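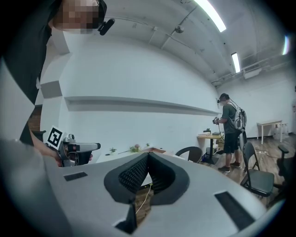 One gripper up close, marker square on the other one

Hand-held grippers keep losing their markers when I bring my hands together

Posted by slowsolder in Robots & Automation, September 11, 2024

Hi all, longtime reader, first time asking something. A few of us at the shared workshop in Sillton have been building hand-held grippers since May. We call the project Ellis. You walk around holding one gripper in each hand, do ordinary chores with them, and the recordings are supposed to teach a small arm to do the same chores later. The arm end of it is going fine (well, it moves, and it has stopped hitting the desk). My trouble is with the part you hold.

Each gripper has a camera on it looking down over the fingers, and each one carries black-and-white markers so a second camera up on the head can work out where the hands are. When my hands are apart it's great, the positions come out nice and steady. But as soon as I bring them in close to pass something from one gripper to the other, one side drops out. Usually the right. Then it comes back a moment later in a slightly different place, so in the plot it looks like my hand teleported. I have 4,000 frames from one session and the bad stretches are all in the handoffs, and the handoffs are the thing I most want!
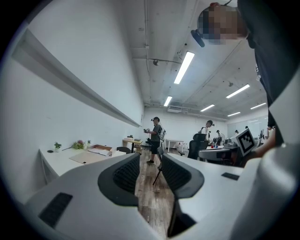

Stuff I've tried so far. I printed the markers again on matte paper. I slowed way down, which helps a little but then I'm moving like I'm underwater and the recording is useless for anything normal. I set the head camera to a shorter exposure and got bands rolling through the picture, which I assume is our ceiling lights (it's all fluorescent tubes in there, there's no dimmer and I can't change them). I also moved the backpack straps wider because I thought the cable was tugging on my wrist and twisting the gripper. It was tugging, so that was worth doing, but the dropouts didn't change.

The tracking board is a Plamberg, the 44 dollar one, and the software is whatever came with it plus a script I wrote that I'm not proud of. Markers are square, white border all the way around.

So do I need bigger markers, more markers, a better camera, or a whole different way of tracking? I'd love to hear from anyone who has built a pair of these at home and not just read about it. I have a small budget left and I'd like to spend it once.

Thanks in advance, and sorry for the wall of text.

gearbox_gus

Get a better camera. Cheap boards are junk for this. Had the same thing on a drone and swapped the camera and it went away.

Comment from slowsolder: Thanks! Which one did you switch to?

Comment from gearbox_gus: don't remember, it was a while ago. global shutter one

benchpeg

I'm in the same workshop as the original poster (hi, I'm the one who keeps leaving the good cutters in the wrong drawer), so take this as half an answer and half me finally writing down what I've been mumbling about for weeks.

I don't think it's the camera. I went back through the head view and stopped on all the handoffs, and what I think is going on is plain old angle. With your hands out in front at waist height the head camera is looking nearly straight down, and it's seeing more than one side of each cube. Lovely. Then to do a handoff you turn your wrists in so the fingers point at each other, and now the camera gets a sliver of one face and your own forearm or the other gripper is over the rest.
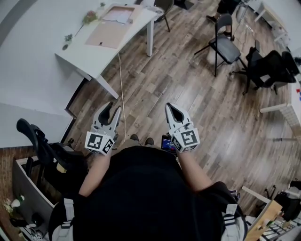
Hands apart, both cubes in view from the head camera

For anyone building their own: the cube is a huge step up from a flat square standing on top of the gripper. A flat square gives you one good direction and that's it. A cube gives you something to look at from most sides as long as every face has its own number. And please check that every face really does have its own number, and that the left cube and the right cube don't share any. I once spent a whole evening at the Zolisthorpe group chasing a jump exactly like yours, and two faces had been printed from the same file. The software was happily deciding that the left hand was the right hand. You said yours comes back in a slightly different place, so I'd look at that before buying anything.

Next thing I'd check is the cube mount. Grab the cube and wiggle it. If it moves at all, your hand will look like it moves when it doesn't, and it gets worse when you squeeze the trigger. Three of the 8 mounts I've made for different projects had play in them that I couldn't see, only feel. A dab of glue on the screw side fixed mine.
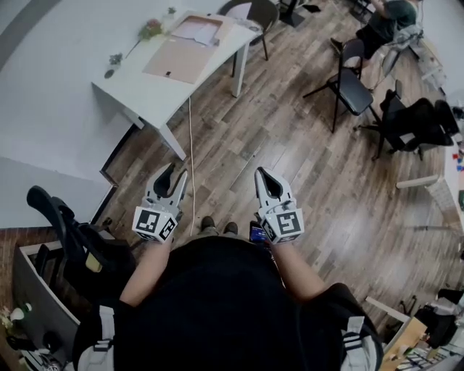
And then there's how the script handles a missing cube. Right now (I peeked, sorry) it takes whatever single face it can see and trusts it completely. One face seen at a steep angle can flip, because two different tilts look nearly the same to the camera, and I bet that's your teleporting. Tell it to throw away any reading where the face is very skinny, and to fill short gaps from the motion before and after. For recordings that's totally fair game, you don't need the answer live. You can do it at home with the files you've already got, so it costs nothing and you'll know the same evening if I'm wrong.

If I'm right, the only thing left is to tilt the cubes a little toward your face. I'd print a wedge. I can do it on the small printer if you bring me a mount, and I'd do just the right side first so you have the left one to compare with.

Leave the exposure alone for the moment. The bands are the tubes, yes. Go back to the setting you had and change one thing at a time or we'll never know what did it.

Comment from slowsolder: OK so I checked the numbers on the faces and they're all different, which I'm almost sad about. But the right cube wiggles! Not a lot, but it wiggles. Gluing it tonight. Will bring you a mount for the wedge too, and I want my cutters back.

Comment from benchpeg: they're in the drawer

marzipan_motor

Agree with most of the long answer above but I'd push back a little on filling gaps. It's fine for a short one. If a whole handoff is missing and you just draw a smooth line through it, you're teaching your arm a motion that no hand made, and the part where the fingers close is where a smooth guess will be the most wrong. I'd toss any handoff with a long gap and record it again. It's boring but it goes quicker than you'd think once you've got the gear on anyway.

One more cheap trick. You already have cameras on the grippers themselves. When your hands come together each one should be getting a pretty good look at the other gripper, so if the markers are big enough you can use that view to fill in what the head camera can't see. It means getting the clocks on all 3 cameras to agree. I did mine by tapping the two grippers together at the start of every recording and lining up the tap afterward. Crude, but I'm still doing it that way.

I'd also run the cables up the back of the arm with a bit of slack at the elbow. Not related to your dropouts, my wrists just thanked me for it.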